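Trirnevum Cell Practice Handbook, reviewed by Barbara Kaczorowski

The Trirnevum handbook costs $498 with a year of updates and promises good practice for two-arm benches handling soft goods. I read it with our own wrapping and bagging work going on beside me. I had doubts going in and kept most of them.

Chapter 2 covers grip on thin sheet. Its rule is to hold paper on both sides of a fold and never pull across it. Fine, but any operator at Kemppainen could have told you so.
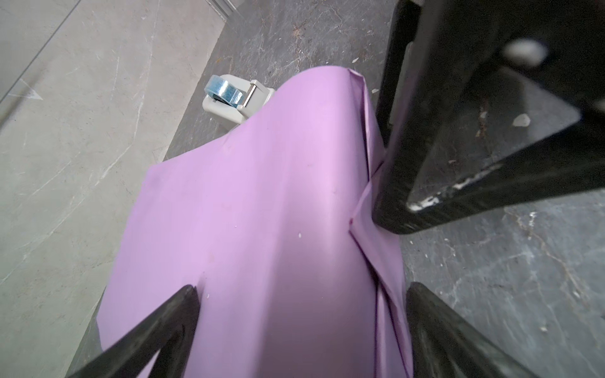
Both fingers on the purple paper, tape dispenser behind.

The housekeeping rule is stricter: clear the surface of all loose debris before each run. I agree with it and we plainly don't meet it. What the book never says is how small a fleck has to be before it stops mattering. A rule with no threshold gets ignored by the second shift.

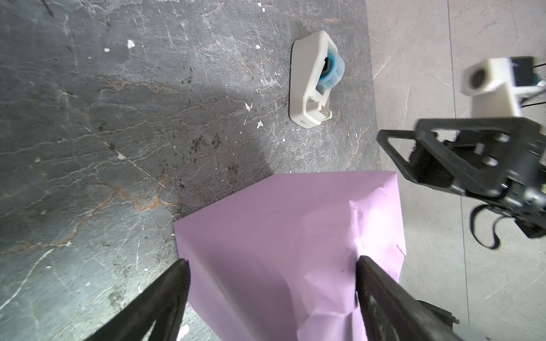
Paper over the edge of the dark slab, second arm at upper right.

Shared reach gets 19 pages, the best part of the book. One arm holds, the other waits for a confirmed grip, and only then moves in. The older Flunell guide left that order up to the programmer — a mistake, in my view. 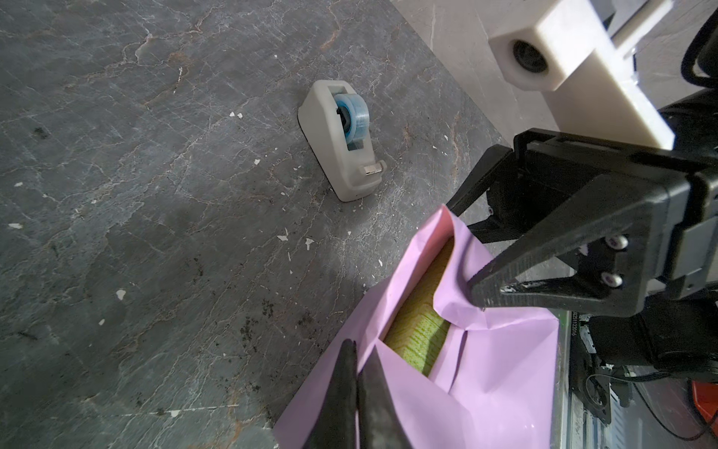

Where it loses me is the audit sheet. Up to 1,303 entries a month for a single cell, all by hand, and most of them ask whether you read the previous entry. Grillbridge sells a shorter checklist that catches the same faults for less money.

The layout chapter wants tools hung off the work surface and cables tied back. It has 4 diagrams, and none shows a loose cable near a wrist, a thing I'd have put on page one.

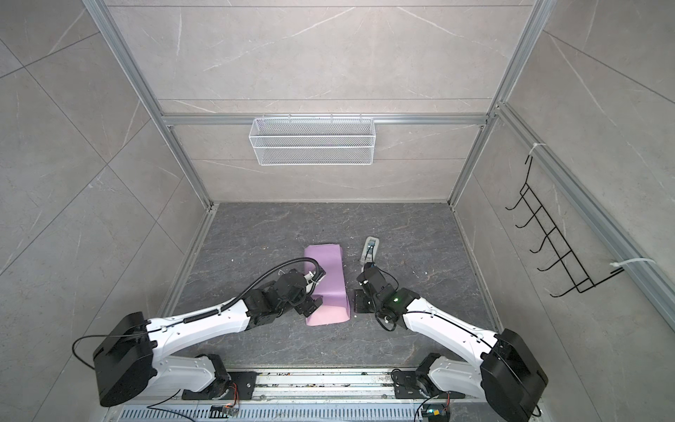 The cell from above: mesh basket on the crossbar, hook rack on the right wall.

Worth borrowing for the reach chapter. I wouldn't renew the updates until they fix the audit sheet.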